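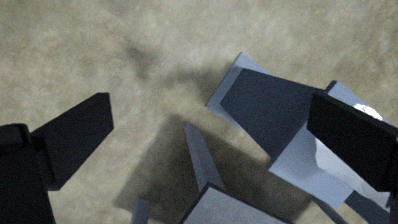 Lesson 99, simulator view. Both fingers open over the blue-gray parts.

Home Stories Archive Submit About

Filed under: Short Fiction, Machines

The night shift at Hastberg started at ten, and by five past I was already at the desk with my sleeves rolled up, both hands in the controllers, teaching. I loved that hour! The building went quiet, the coffee was new, and somewhere inside the computer a pair of black fingers waited for me to close my own.

They opened when I opened. They shut when I shut. I had been doing it for two months and it still made me grin.

The job was simple to say. Jollwood wanted an arm that could pick up pieces it had never met before, odd ones with corners in the wrong places, and the arm was going to learn from me. I needed 200 good lessons in the simulator before anyone would let it near the real bench. A good lesson meant reach, close, lift, carry, let go, with no banging about. The bad ones I threw away, and there were plenty of those (251 before I stopped checking the tally).

Lesson 99 was the one with the big faceted piece. I had the fingers wide open above it, the right one so close over the top that part of the thing was hidden from me, and a great dark shadow spread on the floor below. I remember leaning sideways in my chair to see around the finger. You do that every time. It never helps, and your neck gets sore by midnight.

"Left a little," I said, out loud, to my own left hand.

I closed too fast. The piece skated off across the beige floor and I laughed and hit reset. Second try, I got it by a corner and it swung like a gate. Reset. On the third I made myself slow down, the way my grandmother did when she showed me how to lift a pie crust – she would put her hands over mine and just wait until I quit hurrying. I breathed out and squeezed. Up it came, level as a tray, and I carried it across and set it down so softly that the contact light blinked twice before it made up its mind.

I saved that one and played it back four times.

At three in the morning Lenz, which is what we called the learning program, had chewed through everything I'd given it so far. I was allowed to let it try alone. I took my hands out of the controllers and put them flat on the desk. It felt strange, like getting off a bike that keeps rolling.

The fingers moved. They came down over a new piece, one I hadn't used in any lesson, and they opened wide. Then, before closing, they stopped. They hung there for the length of one slow breath.

I hadn't put that in on purpose. There was no line for it in the Girnumlow manual, no score for it, nothing that said wait. But it was in lesson 99, and I guess it was in most of the ones after, because once I'd found that breath I kept on taking it.

The fingers closed and the piece came up crooked. It tipped, slid and dropped, and I was out of my chair cheering anyway.

Then I sat back down, put my hands in the controllers, and started lesson 100.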